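双腕卓上セルの据付と保守　発表者ノート
2018年7月　保守技術分科会
発表：Rakiya Lawal　資料協力：Ifeanyi Ogunleye（Vemholm 設備班）

スライド1　表題
所属と担当範囲だけ述べて次へ。制御ソフトの話は質疑に回す。学習側の話もしない。配布資料は旧版なので、ケーブルの節の図番が一つずれている。冒頭で口頭訂正する。

スライド2　対象セルの範囲
対象は Vemholm の実験室にある双腕セル1台。呼称は Rivine セル。作業内容は履物の整列で、スライドサンダルを卓上とラックの間で扱う。ワークが軟らかく、把持のたびに形が少し変わる。この点が後半の指の話に関係するので、ここで一度触れておく。
セルを構成するのは木製の天板、その上に載る黒いアルミ押出材の枠、枠に取り付けた左右のアーム。卓の奥側にラックを置く。天板と枠とアームの三つは別々にずれるので、点検も別々に行う。今日の話の大半はこの一文の展開になる。
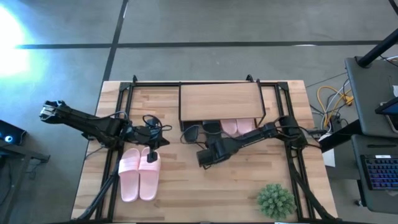

図1　Rivine セル。左アームのグリッパはサンダル直上、奥は木製天板のラック。

スライド3　天板
天板は細い板を横方向に接ぎ合わせた集成材。室内の湿度で動く。冬場の1月に枠の再締結を行ったとき、手前側の脚の当たりが片側だけ浮いていた。隙間ゲージで確認し、シムを入れた。シムの枚数と位置は設備台帳に記入する。口頭の引き継ぎで済ませた時期があり、次の担当が余分と判断して抜いてしまった。
天板の表面は艶があり、照明の位置によって縦に強い反射が出る。カメラの露光を触る前に照明の向きを見ること。露光を先に変えると、黒いワークの輪郭がつぶれる。
擦り傷は指先が当たった跡であることが多い。新しい傷を見つけたら、位置を書き、その日の原点確認の値と並べて残す。
清掃は乾拭きのみ。溶剤は使わない。

スライド4　枠の直角と内寸
枠の内寸は長手方向で 1243 mm。これを手前側と奥側の両方で測る。差が出たら対角も測る。対角の測定は二人で行う。
締結順序は、奥の隅、手前の隅、アーム取付部の順。取付部を先に締めると、枠のひずみをアームの基部が拾う。最終トルクは 5 N·m。一度で入れず、仮締めのあとに同じ順序でもう一周する。
トルクレンチは Tomby の校正品を使う。校正期限はケースの内側に貼ってある。レンチ本体のシールは剥がれるので当てにしない。
合いマークは白の油性ペン。締め直したら古い線を消して引き直す。消さずに重ねて引いた枠が過去にあり、どの線が有効か判別できず、全数を緩めてやり直した。
ここで質問が出る可能性がある。「木の卓である必要があるか」という質問には、定盤への載せ替えを見積もったが未実施、とだけ答える。

スライド5　アーム基部と原点
基部のボルトは枠側のナットを先に入れてから通す。後入れナットも使えるが、向きが90度回りきらずに締まっていた例があるので、Rivine セルでは先入れに統一した。
原点確認は左、右の順。片腕ずつ行い、もう一方は退避姿勢で保持する。両腕を同時に動かす原点復帰は、保守モードでは禁止している。
確認に使う治具は Ogunleye 氏の設計で、指先に平行ピンを当てる形式。ピンの当たりは目視とすきまゲージの両方で見る。目視だけで合格にした記録は差し戻す。
値がずれていた場合、いきなりオフセットを書き換えない。まず基部の合いマークを見る。次に手首のボルトを見る。どちらも動いていなければ、そこで初めてオフセットの更新を検討する。更新前の値は必ず控える。
（時間が押していたら、治具の説明は省く）

スライド6　手首まわり
手首は点検項目が一番多い。カメラの取付ねじ、コネクタの抜け止め、ケーブルの逃げ。この順に手で触って見る。
カメラのねじは緩み止め剤を併用する。塗布量が多いとブラケット側に回り、次に外すときにねじ頭をなめる。先端から二山分で足りる。 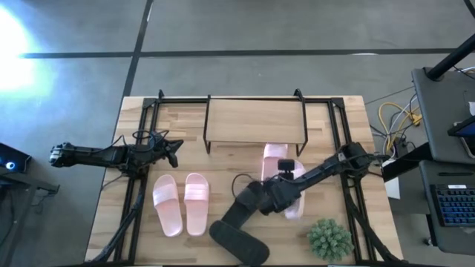
カメラを外したら、戻したあとに外部パラメータの取り直しが必要になる。ねじを増し締めしただけの場合も同じ扱いとする。現場では省略されやすいので、点検票の欄を一つにまとめ、増し締めの記入と再校正の記入が揃わないと完了にならない書式に変えた。
再校正の所要時間は治具の段取りを含めて半日みておく。稼働予定を組む側にはこの数字で伝えてある。短く終わることもあるが、短いほうで予定を組むと翌日に食い込む。
なお、再校正のときはワークを卓上から全部下げる。ラックも一度外し、戻すときは位置決めの印に合わせる。

スライド7　ケーブル
停止記録は集計期間中に 351 件。最も多い分類がケーブル起因で、うち大半は断線に至る前の瞬断だった。ここはグラフを出したまま少し待つ。
ケーブルは関節の外側にループで逃がしている。ループが小さいと曲げで傷み、大きいと相手の腕や枠に掛かる。適正な余長は姿勢で変わるため、長さの指定をやめて、次の三姿勢で確認する方法にした。退避姿勢、卓の中央で指先を下に向けた姿勢、ラック手前まで伸ばした姿勢。三姿勢のどれでも張らず、枠に触れなければ合格。
結束バンドは関節をまたいで締めない。これは何度書いても違反が出る。面ファスナー式に替えてから減ったが、なくなってはいない。
交換周期は当初、断線してからの事後交換だった。現在は 3971 サイクルを上限とする予防交換に切り替えている。端数のある数字だが、記録上もっとも早く瞬断が出た時点のサイクル数をそのまま採用した。丸める案もあったが、根拠が追えなくなるため採らなかった。
床側の配線は今回の対象外とする。ただし束が枠の脚に寄ると、清掃のときに引っ掛けてコネクタに荷重が掛かる。日常点検で脚との間隔を見る。
交換用のケーブルは Đàm から完成品で買っている。自作品との混用はしない。外径が違い、同じ余長でもループの形が変わる。

スライド8　指とワーク
指は黒色の細長い形で、先端が先に摩耗する。摩耗の判定は先端の面取り幅で行う。左右の指を組で外し、組で交換する。片側だけ新品にすると、閉じたときの中心がずれ、アーム側の位置誤差に見える。この取り違えで原点を書き換えた事例があった。
サンダルの場合、把持位置はストラップ部が主になる。ストラップは幅が広く、指が斜めに入ると本体ごと傾いて持ち上がる。傾きそのものは許容しているが、傾きが日によって変わるなら指か手首を疑う。
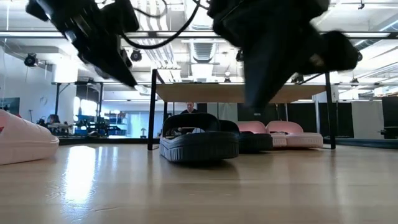 黒いワークと淡い色のワークでは、同じ照明で見え方が大きく変わる。保守側でできるのは照明とレンズの状態を一定に保つことまでで、その先は認識側の担当になる。境界を曖昧にすると双方が設定を触り始めるので、変更権限を台帳に書いた。
レンズの清掃は毎朝、始業点検の最初に行う。清掃布は天板用と分ける。
Ogunleye 氏から、奥側の室内照明が背景に入る角度では自動露光が揺れるとの指摘を受けている。現在は露光固定で運用中。固定値を変えたら日付と担当を残す。

スライド9　始業点検の流れ
読み上げない。表を見せて、順序に意味がある二か所だけ口頭で補う。
一つ目。非常停止の確認は、アームに通電したあと、原点確認の前に行う。通電前に押しても回路の片側しか見ていない。
二つ目。ケーブルの三姿勢確認は原点確認のあと。原点が未確認のまま伸ばすと、ラックに当てる。実際に当てた。ラックの脚は細いので、当たると本体が動き、位置決めの印からずれる。
点検者は一名でよいが、対角測定のある週次点検は二名とする。

スライド10　未解決の項目
・天板の季節変動。シムで追従しているが、測定点が足りない。
・右手首のコネクタ。抜け止めの形状変更を Tomby に照会中、回答待ち。
・摩耗した指の保管。組のまま袋に入れ、取り外し時のサイクル数を書いているが、断面の観察までは手が回っていない。
・保守モードの画面に、前回の原点値が表示されない。紙の台帳と見比べている。

スライド11　質疑用の控え
予備品の在庫を聞かれたら、指は二組、ケーブルは左右各一式。
稼働率は聞かれても出さない。分母の定義が部署間で合っていない。
安全柵については、枠の内側に手を入れる作業はすべて通電を落としてから行う、という運用を説明する。柵の設置計画は Vemholm 側の所管。
点検票の様式は希望者に送付する。宛先は受付の用紙に記入してもらう。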